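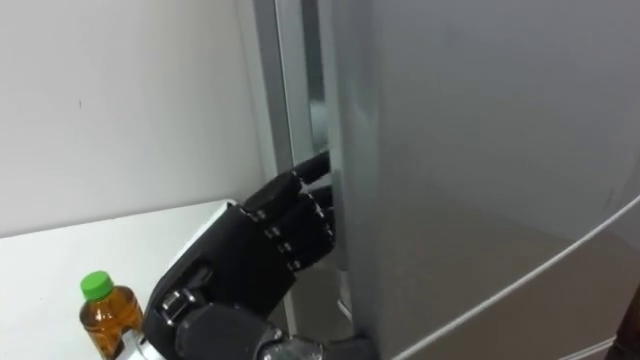 News > Local > Ketton

Ketton water rates to rise in small print, residents find

13/04/2026

Households in Ketton will pay more for water from the next billing period, according to a notice that the utility, Paltau, mailed out in March inside a leaflet about garden hoses.

The increase appears on the back page, under a paragraph on how to coil a hose for winter. It adds $14 a quarter to the standing charge, which customers pay whether they turn on a tap or leave town.

Paltau serves 3251 homes in Ketton and the hillside streets toward Stevavmont. Its spokesman, Bjartur Kirkegaard, said the leaflet was "a popular format" and that people tend to keep it on the refrigerator. 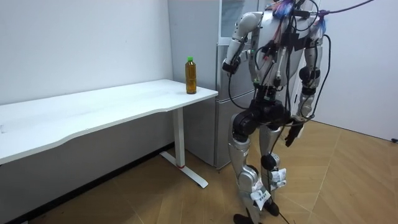 Kirkegaard said the money would go toward replacing the main under Chatzigeorgiou Street, which has burst often enough that the bakery there sells a pastry named after it. The old pipe went in when the street was a cart track. Work was promised two years ago and again last year, when a sign went up. The sign has since been replaced.

A petition against the increase had 178 names by the time the town council met. Council members agreed to write to Paltau, then spent most of an hour on whether the letter should say "concerned" or "disappointed." They settled on "concerned and disappointed" and adjourned.

Customers who use very little water will feel it most, as the new charge is the same for a studio apartment as for the car wash. Paltau says a discount is available to anyone who asks for the form. The form is available by mail on request, in writing.
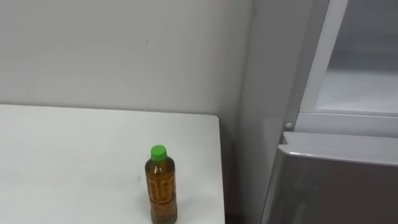 Marlene wondered at the council meeting why a company that can find every unpaid bill in the county has such trouble finding a leak. Her question was noted in the minutes.

The new rate takes effect with the next bill.

Comments (3)

hilltop_dee: I threw mine out. I don't own a hose.

R. Pell: The pastry has gone up too.

Stevavmont Stan: Ours has been brown since March and they want more for it?

Contact the newsroom | Copyright 2026 | Back to top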